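Obinna Ugwu
12 May 2026

Arm update, for the four of you who keep asking and the one of you who keeps asking when I'm giving the bench back.

She has a name now. Seren. My daughter picked it, so the label on the power supply that says ARM 2 DO NOT TOUCH is out of date, except for the DO NOT TOUCH part.

Quick history: ARM 1 was the one with the printed elbow. We don't discuss the elbow.

Seren lives at the shared shop in Varnavville, on the table by the window, between the drill press and a kayak that has been "getting picked up this weekend" since I joined.

The shoulder is a secondhand gearbox from Nwankwo Surplus. It came with no paperwork and 90 degrees less travel than the listing promised. I wrote to them. They wrote back "yes."

So she can't reach behind herself. Neither can I anymore, so we plan around it.

This month's job is picking things up when they're lying down. Standing up was easy. Anything standing up practically wants to be grabbed. Lay the same thing on its side at an angle and suddenly everybody needs trigonometry.

The rule I've settled on: find the long axis, turn the wrist until the fingers sit on either side of it, come straight down, close. Four steps. It took me 3962 lines of code, a good share of them comments apologizing to each other. 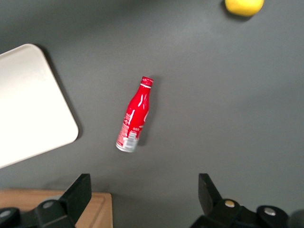

Shiny is the other problem. Overhead light puts a white streak down anything glossy, and my edge finder loves a white streak. For most of an evening it was convinced that every object in Varnavville was long, thin and made of glare.

Fix number one was a better threshold. Fix number two was turning off one of the shop lights. Guess which one I spent the evening on.

Then there's grip force. The gripper takes a number from 0 to 3000 and the manual doesn't say 3000 of what. I've been going up in small steps and listening. If you hear a crunch, that's a unit.

Somebody asked why I don't put foam on the fingers. I did put foam on the fingers. It came off on the second day and Seren carefully picked up the foam. Best grasp she's ever done. I was furious.

Next up is the wrist cable, which wraps itself around the joint if she turns the same way 2 times in a row. Right now the code just makes her unwind after every move, like someone backing out of a driveway.

I've promised to show her at the Flirnotham open house in June. "Show" is a flexible word. She'll be there. She'll be plugged in.

If anyone has a spare length of the really bendy silicone wire, I can pay in gearbox advice or one (1) printed elbow.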